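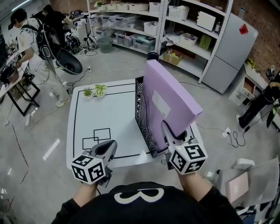 5.2 What went wrong with the left gripper

I'll tell this one in the order I lived it, since the tidy version hides how long we spent looking in the wrong place. In August we were collecting hand-held demonstrations of desk tidying for the Bindero task set. You hold one gripper in each hand, move things into and out of a file organizer, and a tracker recovers where each gripper was from the marker cube mounted near the wrist. We had 252 episodes that looked fine when we skimmed them (skimmed is the word, I'm afraid). Then we trained on them, ran the policy on the two-arm setup, and the left arm drove its fingers straight down into the tabletop. The force limit tripped, the arm stopped, and I hit the emergency stop anyway, a good bit after it would have mattered.

Our first guess was the policy. We retrained it with 2 different seeds and got the same dive at the same point in the task, right when the right arm tilts a box up against the organizer and the left arm is supposed to hang back and wait. So then we blamed the controller, and I lost most of a week to Grillelance, our motion layer, which was doing exactly what it was told!

The trouble was in the labels. When the left hand is waiting, people let the wrist roll, and at some angles the tracker gets a good look at only one face of the cube. A single flat marker has two poses that fit the image almost equally well, and our solver (Dobson, the older branch) would sometimes hop from one to the other between frames. The jump in position was small. The jump in orientation was not, and our smoothing filter turned it into a nice gentle swing that looked like something a person might do on purpose. That's why it got past us. A raw glitch I'd have spotted on the replay, but a smooth one I just nodded at.

Figure 5 shows a normal moment of collection, with the right gripper pressed against the box and the left one held over the table. Going back through the set with the filter turned off, we found the flip in more than 8 percent of episodes, nearly all of them on the idle hand. The busy hand hardly ever had it.

We made two changes. Dobson now refuses to switch solutions unless two faces agree, and it marks the stretch as missing if they don't. We also put a height floor into Odix, the safety wrapper, so that neither arm can be commanded below the table surface whatever the policy asks for. I wish we'd had the floor from day one. It doesn't fix bad labels, and we still see the left arm wander a little while it waits, but it hasn't gone for the table again.

Figure 5. Two-handed collection with the hand-held grippers. A marker cube is mounted on each gripper, and the file organizer stands near the right edge of the table.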